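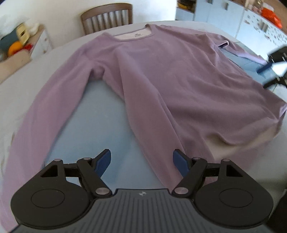 Lavender long-sleeved top on a blue tablecloth.

Community News | Clothes and Textiles

Winter clothes swap: results and dates for spring
Saturday, February 11, 2023
By Rostam Talebi

The winter swap at Arnby Hall raised £3,153 from the door, the tea counter and the mending table. The hall hire has been paid out of that and the rest goes towards the new boiler at the Plulach Centre, as agreed in November. Thank you to everyone who came, and to those who dropped off bags during the week and could not stay.

Children's clothes went fastest, as they did last time. School jumpers and waterproof coats were gone by late morning. We had far more women's tops than we could hang, and not nearly enough men's trousers in any size. If you are sorting through a wardrobe before spring, trousers and plain shirts are what people asked for most. Shoes were also short, and we can take them if the soles are sound.

A few notes on what to bring next time. Clothes should be washed and dry. Small faults are fine, and a missing button or a dropped hem can go to the mending table, but please pin a bit of paper to the spot so that the menders can find it. We cannot take pillows, duvets or anything with an electric plug. Several bags of curtains were left by the side door after closing and had to be taken to the tip at our own cost. Please do not leave things outside.

The token system stays as it is. You get one token for each item you hand in, up to a limit of 30, and coats count as 2. Tokens from the winter swap can be used in spring but not after that. Some people asked whether they could give their spare tokens to a neighbour. Yes, they can.

Kristaps Venckus ran the mending table and would like more help with it. You do not need to be good at sewing. Most of the work is buttons, hems and small holes in knitwear, and he is holding three evening sessions at the Plulach Centre for anyone who wants to learn or brush up. They start at seven and cost nothing. Thread and needles are provided, but bring your own scissors if you have a pair you like. The first session is on hems, the second on darning and the third on zips. Zips take the longest, so that evening may run past nine.

Leftover clothes were sorted on the Sunday. Good items were boxed up for the spring swap and are in the dry store behind the stage. Worn cotton went to the Jalali garage on Mill Lane for rags. Wool that was past wearing has been kept back for the felting group, who meet on the first Tuesday of the month and have room for new members.

One navy child's glove, a pair of reading glasses in a brown case and a Pustari umbrella were handed in at the end of the day. They are in the hall office until the end of the month.

The spring swap will be at Arnby Hall again, in the large room. The date depends on when the floor is being resealed and will be in the next newsletter. Bags can be dropped off at the hall office on weekday mornings from the start of that week.

Contact the newsletter | © 2023 Arnby Hall Community News | Back to top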